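Riltlow bimanual training kit: a long weekend or two with it
Reviewed by Roland Hulme
8 November 2023

I should say up front that I came to Riltlow wanting to like it. I've spent a fair chunk of the past few years trying to get two-armed robots to pick things up in simulation without making a fool of themselves (or of me), and when Gesberg put out the method along with the whole kit — scenes, controller, training scripts, the lot — I cleared my desk, made a pot of tea and told the family I'd be in the shed.

For anyone who hasn't followed it, the idea behind Riltlow is pretty simple. Most of us train a manipulation policy on recordings where the robot is doing the job. It reaches, it grabs, it lifts, and every moment in the data has something worth looking at. Then we let the thing loose and it gets a bit lost, a hand wanders off to somewhere it never went in training, and from then on it's guessing. The Gesberg approach deliberately feeds the policy a helping of what they call idle views, moments when one hand or the other has nothing useful in front of it at all, and teaches it that the sensible answer is to hold off and pay attention to the other cameras. They train that alongside the ordinary grasping data, with a small extra output that says how much each view should be trusted. That output is the whole trick, really, and I've grown quite fond of it.

Installation took me most of an evening, and I'll own part of that. The instructions assume you've got a tidy machine, and mine has layers, like an old paddock shed. The scene files come as one big download and the training scripts as another, and the two have to live side by side in the same folder or you get an error message about a missing "carrier". That had me searching for a piece of robot for longer than I'd care to admit. Carrier is just their name for the bit of software that passes camera views to the policy. A glossary would be a lovely addition!

Once it's running, though, it's a pleasure. You choose a room, choose a robot, choose which views go to the policy, and press go. The standard bundle has 600 demonstrations in it, and I'd suggest starting with all of them before you get clever. I did get clever, straight away, and threw out the demonstrations I thought looked clumsy. My policy was noticeably worse for it. The clumsy ones are where the arms end up in odd corners, and it seems the method likes having them.

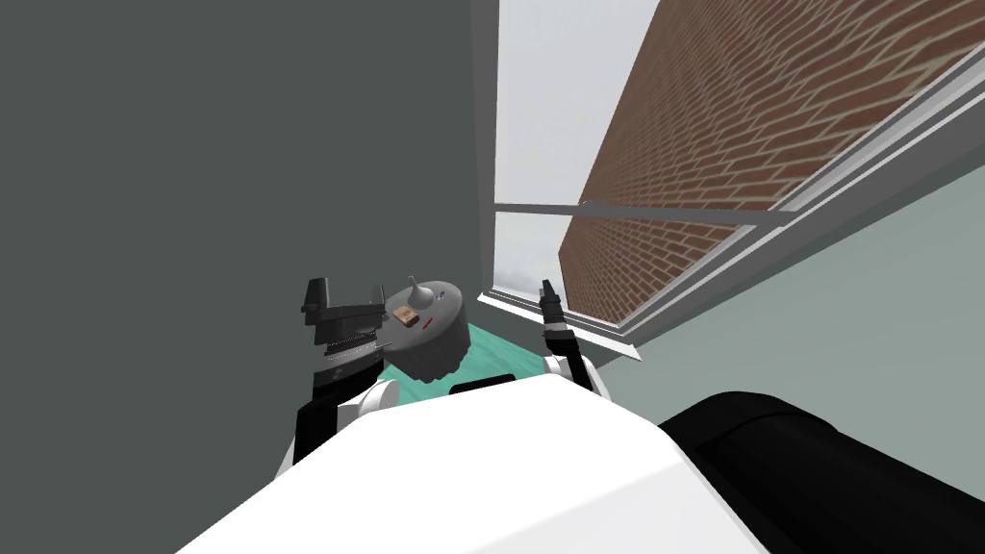

I left the default settings alone for my second go and let it train overnight, and by the time I'd had breakfast there was a finished policy waiting with a neat little report. The report is one of the nicest parts of the package. It lists each trial with a link to the recording, a plot of the trust output for each view over time, and a plain-English note on how the trial ended. I've used research code that gives you a single number and wishes you well, so this felt like being looked after.

The trust plots deserve a paragraph to themselves. They're coloured by camera, and after a while you get a feel for them. In a good grasp the head camera is favoured early, then the near hand takes over as it closes in, and the far hand's line stays down low, minding its own business. When a trial goes badly you can very often find the spot where two lines cross back and forth, as if the policy can't decide who to listen to. I can't promise that's what's going on underneath, and I'd be wary of anyone who told you the plot explains everything, but as a tool for working out where to look first it has saved me hours.

Now for results, seeing as that's what most of you have scrolled down for. On my own set of 165 trials, with object positions I'd picked myself and kept out of training, the policy got the object up and held it in 144 of them. I was chuffed with that. My old setup, trained on the same demonstrations without the idle views, did worse, and did worse in a particular way: it liked to close its fingers on nothing. A hand would drift over bare floor, the policy would apparently take a fancy to some bit of pattern down there, and snap, a handful of air. With Riltlow I still saw that now and then, mostly when I'd shifted the lighting, but it had stopped being the main thing I muttered about.

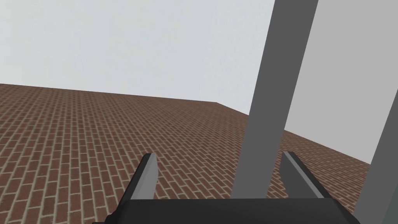 Textures are where I'd expected the whole business to come unstuck. I've always found that a plain surface is kind to a policy and a busy one is cruel, and the people who made these scenes haven't gone easy on it. An idle wrist view can be nothing but rows of small reddish-brown bricks, big in the near corner and packed into a fine grid by the far edge, with a blank pale backdrop beyond and the two short gripper fingers standing apart with brick and the lower end of a dark gray bar showing between them. All those mortar lines running off on the diagonal are just the sort of thing an overeager network will latch onto. It makes a proper test, and I've started using views like it as my first check on any new policy, before I bother with objects at all. If the trust output for that hand doesn't drop, I stop and go back a step.

Which brings me to my grumbles, and there are a few. The first is that the mix of idle views to working views is set in a file buried three folders down, and the default is explained nowhere. I tried nudging it up, thinking more caution couldn't hurt, and ended up with a robot so polite it would hover near the object and never commit. I nudged it back down and the air-grabbing returned. The default does seem to be a sensible spot, so I suppose somebody at Gesberg did the hard yards on it, but I'd love to read how they got there. The write-up gives it a single sentence.

The second grumble is cameras. The kit lets you put virtual cameras nearly anywhere on the robot, which is generous, but the viewpoints that come with it include some pretty odd angles, and there's no guidance on which to keep. I tried training with the odd ones left out and the recordings were much nicer for me to watch. The policy couldn't have cared less either way, as far as I could measure. I'd have appreciated being told that before I spent a Sunday on it.

Third, and I suspect this one will matter more to some of you than to me, everything I've reported is from simulation. I haven't put a Riltlow policy on hardware and I'm not going to pretend I know how it would go. Rendered brick is still rendered brick. The write-up is modest on this point too, to its credit, and sticks to claims about simulated trials.

A few people have asked how it compares with Skiltico, which I reviewed last December and still have installed. They're aimed at slightly different folks. Skiltico is quicker to set up and much friendlier if you're working with one arm on a bench, and its scene editor is miles ahead (you can drag a table across a room with the mouse, which never stops being fun). For two arms, and especially for jobs where one of them has to wait around while the other gets on with it, I'd go for Riltlow without much hesitation. You can bring Skiltico scenes across, by the way, but the colours come out washed and you'll need to reassign the surface materials by hand. Put the kettle on first.

My rating is 4 stars out of five. The missing star is for the documentation, and I'd happily hand it over if someone wrote that glossary and a page on the idle mix. I'm planning to try it next with the head camera switched off altogether, just to see how the two hands get on by themselves, and I'll add a note under this review once I've got enough trials to be worth reporting.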